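Open Day at Vondeck

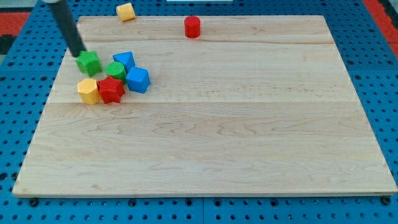 The arm at the green block, with most of the shapes gathered on one side of the board.

Ruth Hebden had been given a lanyard, a biscuit and a leaflet, and had already lost the leaflet. It didn't matter. She had read it in the car park. It said that Vondeck would change the way Cheetham thought about work, and it had a misprint in the second line.

"It's learning to tidy," said the young man from Vondeck. His badge said Liner, and she couldn't tell whether that was him or the machine.

"Is that you?" she asked, pointing.

"That's the project. Liner. I'm just on the rota."

The arm pushed at the green block. The block leaned over a little and came back. Someone behind her said "ooh", the way people do at fireworks when they are cold and want to go home.

Ruth had packed boxes at Fandwood for most of her life. She had trained more school leavers than she could name, and not one of them had taken this long to move a thing the size of a plum. She looked at the yellow cube, which sat off the board altogether, up on the blue behind it.

"What about that one?"

"Sorry?"

"The yellow one. It's off."

He looked. "It'll get to it."

"Will it?"

"It might," he said, and she liked him slightly better.

He told them it had done 2192 tries since the start of October. A man in a good coat wrote this down. Ruth asked how many had gone right, and the young man said it depended what you meant by right. At Fandwood it had meant the box was full and the lid was on. She kept that to herself and ate the biscuit.

The arm drew back, thought about something, and came down again beside the red star. It did not touch it. It went up.

"That's a decision," said the man in the good coat.

"Looks like a change of mind to me," said Ruth.

The tour was meant to move on at 4 to see the office. There had been 160 jobs on the old packing floor, and the office, she knew, had ten desks in it and a plant. Her nephew had applied for one of the desks. He had told her to ask good questions and not to show him up.

"Who puts them all back?" she said. "When it's finished."

"The blocks?" The young man rubbed his neck. "I do, mostly."

"By hand?"

"By hand, yes."

"And what do they pay you for that?"

He glanced at the door, where a woman with a clipboard was waving them through. The others were going. Ruth stayed where she was, and after a moment he leaned over and told her, quite quietly, and she made him say it again.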